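Pads, pins and a very long February

I promised a post on how I look after the pair of hand-held grippers, and then February ate me alive, so sorry to the two of you who asked. The kettle's on, here we go.

For anyone new, the grippers are the bit you hold yourself. You squeeze, the jaws close, the camera on the tool sees what the jaws are doing, and later on the arm in the Stestlow cell has a go at the same job. So if the hand-held pair is sloppy, the arm learns sloppy. I found that out the expensive way last year when a whole afternoon's worth of picking had one jaw closing a hair later than the other. You couldn't feel it. You could certainly see it once the arm started nudging every packet sideways before it got hold of it!

These days I check the linkages before anything else. With the gripper off, I open and close it 16 times, slowly, and just listen. A dry pivot has a little tick to it. Then I hold one jaw still and try to wiggle the other (gently, it's not a door handle). If there's play I take the pin out, clean it with a cotton bud and put it back with the tiniest smear of grease. I used to use far too much and it crept down onto the pads, and a greasy pad will drop a plastic packet every single time. The tub I've got now is from Rollow and it stays where you put it, which is all I want from a grease.

The pads themselves get a wipe with warm soapy water and a proper dry. No spirits, it makes them go hard. I had a set from Guerra that lasted nearly 13 weeks and then went shiny all at once, so now I swap both sides together even when only one looks tired. Mixing an old pad with a new one gives you a grip that pulls to one side and you'll spend an evening blaming the screws. Ask me how I know.

Screws, then. There are 3 on each tool that work loose, always the same ones, and I've put a dot of paint across each head so I can see if it's turned. The Pretero driver set is the only one I own with a tip that fits them without chewing the slots. I nip them up, back off a touch, check the jaws still move freely, and leave it. I'm dreadful for doing one more quarter turn and I have the stripped thread to prove it.

Once all that's done I like to give the jaws a proper run on real stuff before I trust them again. A neat foam block tells you very little, so I go for a heap of whatever's about: snack bags, crinkly packets, a slim medicine carton, something fluffy. The plush is my favourite test. It gives so much that if the jaws aren't meeting square you see it lean over straight away, whereas a carton will sit there looking perfectly fine. Shiny bags come next, as they're the ones that find a dirty pad, and the carton goes last, picked up by its narrow sides and then flat. If anything slips I go back to the soapy water and start again, and if it doesn't, both tools go on charge and I write the pad change on the lid of the case.
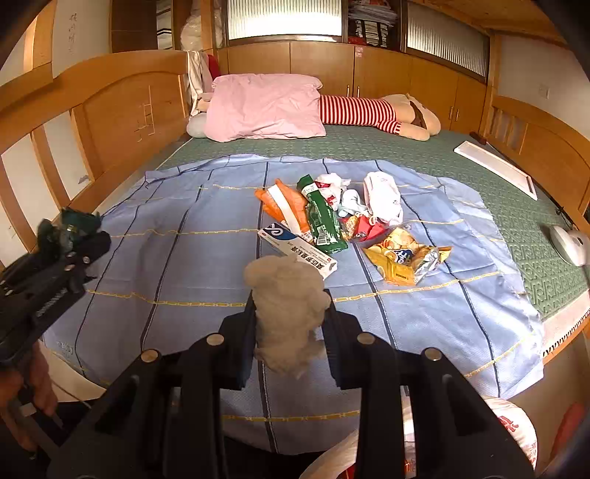
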